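Ironing and Fitting a Flat Cloth to a Work Table

A plain fabric cover protects a table top from scratches and cuts glare from overhead lights. The method below suits tables up to the size of a standard dining table and uses a medium-weight woven cotton. Stretch fabrics are unsuitable, as they creep under load.

Materials

Cotton drill or canvas, pre-washed
Double-sided fabric tape, 9 mm wide
Tailor's chalk and a steel rule
Iron and spray bottle
Spring clamps

The Werkus clamps sold in packs at most hardware stores are adequate. Dostero tape holds well on sealed timber and melamine but lifts from raw timber, where upholstery tacks should be used instead.

Measuring and cutting

Measure the length and width of the table top at both ends and through the centre. Older tables are seldom square. Use the largest figure in each direction and add 300 mm to both, giving a drop of 150 mm on every side before hemming. Wash and dry the cloth before cutting. Cotton drill can shrink noticeably in the first wash, mostly along the warp.

Chalk the cutting line on the reverse side. Cut with long strokes and keep the lower blade of the shears on the bench.
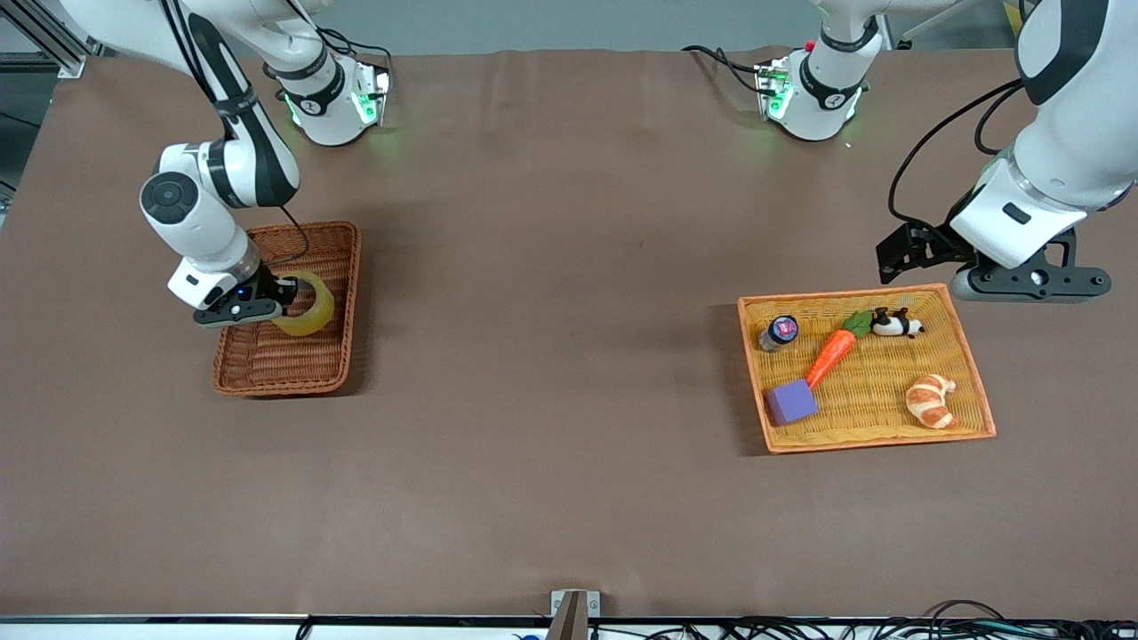 Colour choice affects how the finished surface behaves in use. Pale cloth shows every mark and reflects light upward, which is tiring under strong lamps. Black hides dropped screws and dark thread. Mid to dark neutrals are the usual compromise: against a taupe-brown cover such as this one, white equipment stands out clearly, while a reddish-brown wicker basket is closer in tone to the cloth. Keep a labelled offcut for testing stain removers later.

Pressing

Set the iron to cotton and mist the cloth lightly. Press from the centre outward, lifting the iron between positions. Sliding it pulls the weave off grain and leaves a wave along the hem. Fold the hem 20 mm, press, fold again and stitch 2 mm from the inner edge.

Fitting

Centre the cloth and clamp the middle of each long side. Smooth toward the corners, then clamp the short sides. Run the tape along the underside of the table edge, peel 100 mm of backing at a time and press the hem onto it. Fold each corner as a single pleat facing the short side.

Leave the clamps on overnight. Check the tension in the morning and re-lay any section that has slackened.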